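November 19, 2023

Finish bench, white paint on repro furniture. Continued from the last page, where I ran out of room.

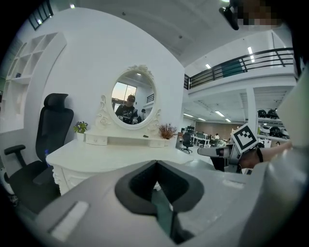 Aníbal Huanca read the last page over lunch and thinks I'm blaming the wrong coat. Topcoat is fine, he says, it's the primer underneath letting go, and if I looked at the back of a chip I'd see bare wood dust on it. Also says stop sanding the carved parts with anything finer than 180 before prime, there's nothing left for it to grab.

OK so looked at the backs of chips. He's right on the Vinero samples. Dust on the back, clean break off the wood. Cernano samples different, chip splits between primer and color, back of chip is smooth and kind of shiny. So two problems and I've been writing them down as one since February. Great.

Sample boards, same batch of poplar, all cut from the one plank:

Board A — Vinero primer, one coat, sanded 180. Crosscut tape pull: lost most of the squares.
Board B — Vinero primer, thinned a little first coat, then full coat. Lost a few at the corners only. Much better.
Board C — Cernano primer, no scuff before color. Peels in a strip. You can get a fingernail under it.
Board D — Cernano, scuffed with gray pad, wiped, color. Held. Pulled tape 3 times, same spot.
Board E — forgot to label which primer. Held fine, naturally. Useless.

So thinning the first coat matters for Vinero and the scuff matters for Cernano. Have not tried thinned Cernano. Should.

Carved stuff is the real headache. Flat boards tell you nothing about scrolls and crests. The color coat pulls away from high edges while it's wet and puddles in the low spots, so you get thin edge + thick valley on the same inch of wood. Thin edge chips first knock it takes. Tried breaking the edges with a worn pad before priming, just 2 swipes, not enough to see. Paint stayed on the edge noticably better. Did it on the offcut from the shell molding, then on the practice leg.

Cabriole legs: the foot always goes first, vacuum cleaners and shoes. Aníbal wants an extra coat below the knee only. I think you'll see the line. He says not if you feather it and do it before the last full coat. Trying it his way on one leg and mine on another, then kick both.

Dry time. Can says recoat in an hour. In this shop, this month, no. Heater off overnight and the first coat was still soft enough to take a thumbprint next morning in the deep parts. Left it under the lamp for 30 minutes, ok after that. Write the temp down next time!! There's a thermometer on the wall and I never look at it.

Yellowing — separate question but putting it here so it doesnt get lost. Neves white next to Flondia white, both on card, half of each under foil in the south window. Neves has gone a bit cream already. Flondia no change I can see. Customers who ask for antique white won't care, customers who ask for white white will be on the phone. Leave cards up through the winter.

Drawer fronts: do not paint the top edge of small drawers full thickness. Two coats of primer and two of color and the thing binds. Prime + one color on the edges, wax after it cures. Same for the runners, wax only, no paint at all. Already learned this one twice.

Mirror frames come off before spraying, even if the screws look painted in. Masked one last time to save time, spent longer scraping the glass.

Ordered: gray pads, one box of 500 tack cloths (more than we need, it was the only size), quart of Vinero.

To do
— thinned Cernano board, call it F, LABEL IT
— kick test on the legs once cured
— ask Aníbal what he thins with, I used water and he made a face
— redo A with 150 grit to see if it's the grit or the thinning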